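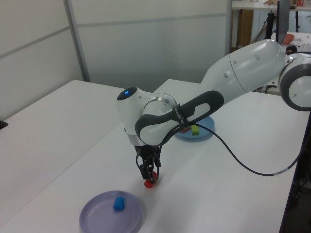

A Sister School for Skastomham State?

Big news out of the president's office this week, and I've been grinning since I read it! Skastomham State is going to sign an exchange agreement with Qaisi University, over in Predia. I graduated from Skastomham back when "study abroad" meant a bus trip to the state capital, so forgive me if I go on a bit.

The deal runs for two years to start. We send 50 students, they send 63, and everybody pays their own home tuition. Yes, the numbers are lopsided (they had more people sign up than we did, which should embarrass somebody in our recruiting office). The first group leaves in December, right after finals.

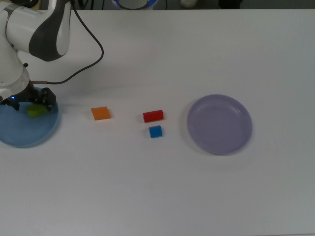
Block and plate, robot arm at work.

I know some folks on the alumni board are grumbling about sending kids to a country our own State Department barely talks to. I get it, I really do. But students have been crossing borders like that for as long as there have been universities, and I'd take a dorm full of curious 20-year-olds over another round of stiff press releases any day.

The one thing that worries me is the airfare. The office has it at $2940 round trip, and that's a lot of shifts at the campus bookstore. The Grerkik Fund is supposed to help, and I've already sent them a check. If you're an alum, take a look at what they're doing! Applications are open now, and I'll post the link as soon as the page works again.

Posted 4/7/23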